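Brunau shop puts its good habits for robot cells down on paper

PLALTTHORPE - After the better part of a year of talking it over across benches and lunch tables, the computer refurbishing shop run by Brunau has finally written down how its people and its robot arms are supposed to share a table. The new working rules took effect in November, and they run to nine pages, with plenty of white space for scribbling (which the staff had specifically asked for).

Bimla Bisht, who leads the bench team, did most of the writing and is the first to admit that it took longer than she promised.

"I thought I'd have it done in a weekend," she said, laughing. "Then I sat down and realized that every one of us had been doing it a little differently, and all of us were sure we were the careful one."

The shop takes in desktop computers from schools and offices in the Medum valley, checks the processors and memory, and sends out whatever is fit for another few years of use. It handled 3,805 machines last year, a bit more than the 3,800 it had planned for, and the arms have been taking on a growing share of the fiddly handling.

Under the new rules, any computer that comes to a robot table has to be unplugged from the wall and left alone for a while before the side panel comes off. Small parts go into a fixed holder, with a place for each kind, and never straight onto the tabletop. Bolts on the gripper are checked by hand at the start of each shift, and the person who checks them signs the sheet.
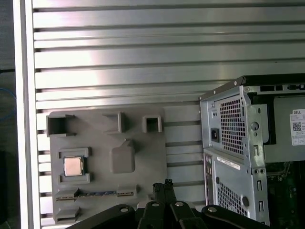
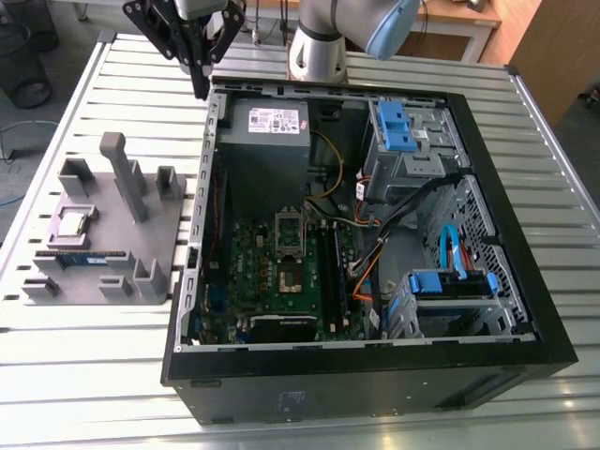
Open towers and the gray parts holders at the robot table in Plaltthorpe.

The longest section, and the one that caused the most friendly arguing, deals with when a person may reach in. The old custom was to wait until the arm looked as if it had stopped. Now the arm must be paused at the control panel first, and whoever paused it is the only one allowed to start it again, even if that person has wandered off for coffee and has to be fetched.

"That one got some groans, I won't pretend otherwise," Bisht said. "But I've worked with these folks a long time and I'm fond of everybody's fingers."

There is also a page on speed. A new task is to be run slowly for its first 600 cycles, with someone standing by, before it can be moved up to the normal pace. Changing the holder, the gripper fingers or the model of computer sends the task back to the slow setting, and the count begins again.

Caldeira, the small firm that looks after the arms, read through two drafts and asked for a clearer drawing of where cables may run on the floor. The drawing has been redone and is taped up next to the door, at a height where the shorter members of the team can read it too.

Copies are free to other repair shops and to school workshops, and Brunau has already mailed out a good stack of them. Bisht would like to hear back from anyone who tries the rules and finds a gap. The second version is planned for spring, and she already has a folder of notes for it, most of them about labels.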